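가금학 개론 강의 노트
제9강 칠면조 육성기 사양관리와 출하 전 취급
담당: Marilou Estrella
최종 수정: 2018년 7월 5일

이번 강의는 제8강(부화와 초생추 관리)에서 이어진다. 대상은 대형 백색종 칠면조이며, 산란용 종계는 제12강에서 따로 다룬다. 교재의 해당 장을 먼저 읽고 올 것. 수치가 교재와 다를 경우 종자 회사의 최신 사양 지침을 우선한다.

1. 용어 정리

포유류 가축의 용어를 그대로 옮겨 쓰면 혼동이 생기므로 본 강의에서는 다음과 같이 통일한다.

초생추(poult): 부화 직후부터 6주령까지의 어린 칠면조. 닭의 병아리에 해당하나 체온 조절 능력의 발달이 더 늦다.
육성기(growing period): 6주령 이후 출하까지.
수컷(tom), 암컷(hen): 상업 농장에서는 성별 분리 사육이 일반적이다. 성장 곡선과 영양 요구량이 다르고 출하 시점도 다르다.
스누드(snood): 부리 위쪽에서 늘어지는 육질 돌기. 수컷에서 더 길고, 흥분 시 길이와 색이 변한다.
육수(wattle), 카룬클(caruncle): 턱 아래와 목 부위의 피부 조직. 혈류량에 따라 색이 변하므로 개체의 흥분 상태를 판단하는 보조 지표로 쓴다.
과시 행동(strutting): 꼬리깃을 부채꼴로 펴고 날개 끝을 바닥에 끌며 걷는 수컷의 행동. 발성과 동반되는 경우가 많으나 같은 행동으로 기록하지 않는다.

시험 답안에서 '육수'와 '스누드'를 바꾸어 쓰는 경우가 매년 나온다. 해부학적 위치가 다르다.

2. 육성사로의 이동

육추사에서 육성사로 옮기는 시점은 대체로 우모 발달 상태를 기준으로 정한다. 주령만으로 결정하면 겨울철 계군에서 문제가 생긴다. 등과 옆구리의 우모가 피부를 완전히 덮었는지 표본 개체를 잡아 손으로 확인한다.

이동 당일의 순서는 다음과 같다.

가. 육성사의 온도를 육추사 최종 온도에 맞추어 미리 올려 둔다.
나. 급수기 높이를 새의 등 높이로 조정하고 관 내 물을 한 번 빼낸다.
다. 첫 급이는 육추사에서 쓰던 사료로 한다. 사료 교체와 이동을 같은 날에 하지 않는다.
라. 조명은 처음 하룻밤 동안 약하게 유지한다. 완전 소등 시 한쪽 벽으로 몰려 압사가 발생할 수 있다.
마. 이동 후 이틀간 폐사와 도태를 구분하여 기록한다.

칠면조는 낯선 환경에서 군집 반응이 강하다. 압사(smothering)는 질병이 아니므로 부검 소견이 비특이적이며, 사체의 위치 기록이 원인 판정에 결정적이다. 사체를 먼저 치우고 나중에 도면에 표시하는 방식은 허용하지 않는다.

3. 사료 단계와 영양

칠면조의 단백질 요구량은 육계보다 높고, 주령이 지남에 따라 뚜렷하게 낮아진다. 따라서 단계별 급이가 필수적이다. 단계를 줄이면 사료 저장과 배송은 단순해지지만, 전환 직전에는 과잉, 전환 직후에는 부족이 발생한다. 제한 아미노산은 옥수수-대두박 위주 배합에서 메티오닌이 첫째, 라이신이 둘째이다. 트레오닌은 저단백 배합에서 문제가 된다.

에너지 밀도는 반대로 주령에 따라 높인다. 이때 지방 첨가량이 늘면 펠릿 내구성이 떨어지고 가루 비율이 증가한다. 가루 비율이 높은 사료에서는 섭취 시간이 길어지며, 급이기 주변의 경쟁이 심해진다.

칼슘과 인의 비율은 다리 건강과 직결된다. 대형종 수컷은 근육 성장이 골격 성장보다 앞서는 시기가 있으며, 이 시기의 불균형은 출하 시점에 가서야 파행으로 드러난다. 파행 개체가 나타난 뒤 사료를 바꾸어도 해당 계군에는 효과가 거의 없다.

사료요구율 계산 연습

사료요구율(FCR) = 총 사료 섭취량 ÷ 총 증체량

연습용 자료는 Neltley 실습농장의 수컷 계군이다. 입추 수수는 2,979수이다. 총 사료 섭취량과 출하 중량은 실습실에서 나누어 주는 기록지에서 읽는다. 계산 시 다음 사항에 유의한다.

(1) 폐사 개체의 체중을 증체량에 포함하는지 여부를 답안에 명시할 것. 포함하지 않으면 요구율이 높게 나온다.
(2) 초생추의 입추 체중을 빼지 않은 답은 감점한다.
(3) 이동 시 육추사에 남은 사료는 섭취량에서 제외한다.
(4) 단위는 킬로그램으로 통일한다.

4. 사육 환경

4.1 깔짚

깔짚의 수분은 족피부염(footpad dermatitis)의 가장 큰 단일 요인이다. 급수기 아래와 벽 쪽을 나누어 시료를 채취한다. 손으로 쥐었다 폈을 때 덩어리가 유지되면 수분이 과다한 것으로 본다. 이 방법은 현장 판단용이며, 보고서에는 건조법으로 측정한 값을 적는다.

4.2 환기

최소 환기량은 온도가 아니라 습도와 암모니아 농도를 기준으로 설정한다. 1월에 입식한 계군에서 연료비를 줄이려고 환기량을 낮춘 결과 호흡기 증상과 깔짚 악화가 함께 나타난 사례를 제5강에서 다루었다. 같은 논리가 육성기에도 적용된다. 다만 육성기 개체는 자체 발열량이 크므로 가온 부담은 훨씬 작다.

4.3 조명

명암 주기를 일정하게 유지한다. 조도가 높으면 활동량이 늘어 다리 발달에 유리하지만 깃털 쪼기도 증가한다. 조도를 낮추면 쪼기는 줄고 활동량도 준다. 어느 쪽을 택하든 계군 중간에 급격히 바꾸지 않는다.

5. 행동과 순치

상업 계군에서는 개체 단위의 순치를 하지 않는다. 그러나 품평회, 학교 방문, 기념행사 등에 나가는 개체는 사람, 소음, 조명, 낯선 바닥에 대한 노출이 필요하다. 이 절은 그러한 전시용 개체의 준비를 다룬다.

5.1 선발

선발은 두 단계로 한다. 1차는 외형으로, 우모의 결손, 발바닥 병변, 가슴 수포, 부리 교합을 본다. 2차는 기질로, 낯선 사람이 접근했을 때의 회피 거리와 회복 시간을 측정한다. 회피 거리가 짧더라도 회복 시간이 긴 개체는 제외한다. 두 지표는 상관이 있으나 동일하지 않다.

과시 행동의 빈도가 높은 수컷은 관람객의 반응이 좋다. 그러나 과시 빈도가 높은 개체 중 일부는 다른 수컷이나 사람에 대한 공격성도 높으므로 2차 선발에서 별도로 확인한다.

5.2 노출 훈련

노출은 약한 자극에서 강한 자극으로 진행한다. 한 번에 한 종류의 자극만 바꾼다. 녹음된 군중 소음을 쓸 때는 먼저 급이 시간에 낮은 음량으로 틀고, 섭취량이 줄지 않으면 음량을 올린다. 촬영용 조명은 소음에 적응한 뒤에 도입한다. 사람이 드나드는 횟수도 기록한다.

탁자 위에 서는 훈련은 다음과 같이 한다. 바닥에 놓은 낮은 받침에서 시작하고, 표면은 미끄럽지 않아야 한다. 한 번 미끄러진 개체는 이후 같은 높이에서 웅크리는 경향이 있다. 받침 위에 머무는 시간을 초 단위로 기록하고, 날개를 퍼덕이거나 뛰어내리면 그 회차를 종료한다. 다리를 묶거나 손으로 눌러 세우는 방법은 쓰지 않는다.

5.3 행동 기록법

육성기 행동 관찰에는 순간 표본법(scan sampling)과 초점 동물법(focal sampling)을 쓴다. 순간 표본법은 정해진 시각에 구획 안의 모든 개체가 취한 행동을 한꺼번에 기록하는 방법이고, 초점 동물법은 한 개체를 정해진 시간 동안 연속하여 기록하는 방법이다. 과시 행동처럼 지속 시간이 중요한 항목에는 초점 동물법이 적합하다. 휴식, 섭취, 보행의 비율을 추정할 때는 순간 표본법으로 충분하다. 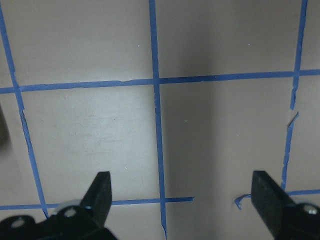
관찰자 간 일치도는 본 관찰 전에 확인한다. 두 명이 같은 시간에 같은 개체를 독립적으로 기록하고 카파 계수를 구한다. 일치도가 낮은 항목은 대부분 정의가 모호한 항목이다. '경계'와 '정지'의 구분이 대표적이며, 본 강의에서는 목을 수직으로 뻗은 경우만 경계로 기록한다.

6. 출하 전 취급과 수송

6.1 절식

절식의 목적은 소화관 내용물에 의한 도체 오염을 줄이는 것이다. 절식 시간은 마지막 급이부터 도계까지를 말하며, 상차와 수송, 대기 시간이 모두 포함된다. 농장 내 절식 시간만 계산하는 오류가 잦다. 물은 포획 직전까지 공급한다. 절식이 지나치게 길면 장벽이 약해져 내장 적출 시 파열이 늘어난다.

6.2 포획

조도를 낮춘 상태에서 작은 무리로 나누어 몰아간다. 대형종 수컷은 한쪽 날개만 잡고 들어서는 안 된다. 어깨 관절 탈구와 날개 출혈은 도체 등급에 바로 반영된다. 자동 상차기를 쓸 경우 경사로 각도와 벨트 속도를 기록한다.

6.3 수송

수송 중 손실은 온도, 적재 밀도, 대기 시간의 함수이다. 정차 중에는 자연 환기가 거의 없으므로 여름철 대기장에는 송풍 설비가 필요하다. 전시용 개체는 수송 상자에 한 수씩 넣고, 상자 높이는 서 있을 때 머리가 닿지 않는 높이로 한다. 도착 후에는 물을 먼저 주고, 사료는 새가 안정된 뒤에 준다.

6.4 사례: Henitz 농장과 Fourie 농장

두 농장은 같은 부화장에서 초생추를 받았고 동일한 사료를 썼다. 계군 규모는 각각 2,000수이다. Henitz 농장은 포획 인원을 고정하여 운영하였고, Fourie 농장은 매회 다른 인력을 썼다. 도계장에서 집계한 날개 출혈 건수는 Fourie 농장이 많았다. 다만 두 농장은 도계장까지의 거리와 상차 시각도 달랐으므로 이 자료만으로 인력 요인을 분리할 수 없다. 이 점을 과제에서 논할 것.

7. 과제

과제 1. 제3절의 사료요구율을 계산하고, 폐사 개체 체중을 포함한 값과 제외한 값을 나란히 제시한다. 차이의 크기를 설명한다.

과제 2. 제6.4절의 사례에서 교란 요인을 모두 들고, 인력 요인만을 검증하기 위한 실험 설계를 한 쪽 이내로 작성한다. 반복 단위가 개체인지 계군인지 분명히 쓸 것.

과제 3. 수컷의 과시 행동에 대한 행동 목록(ethogram)을 작성한다. 각 항목은 관찰 가능한 동작으로만 정의하고, '자랑한다', '화가 났다' 등 해석이 들어간 표현은 쓰지 않는다.

제출은 조교실 수거함으로 한다. 전자 제출은 받지 않는다.

8. 참고 사항

출하 시점의 체중 분포와 균일도 계산은 실습 교재 42쪽의 표를 이용한다. 개정판과 구판의 쪽수가 다르므로 구판을 가진 학생은 표 제목으로 찾을 것.

실습농장 출입 전에는 다른 가금류와의 접촉 여부를 서면으로 신고하여야 한다. 집에서 닭이나 오리를 기르는 학생은 담당 교수와 먼저 상의한다. 장화와 작업복은 농장에 비치된 것만 사용한다.

다음 강의(제10강)는 흑두병과 출혈성 장염을 다룬다. Hutance 진단실에서 제공한 병리 슬라이드를 사용하므로 조직학 기초 용어를 복습해 올 것.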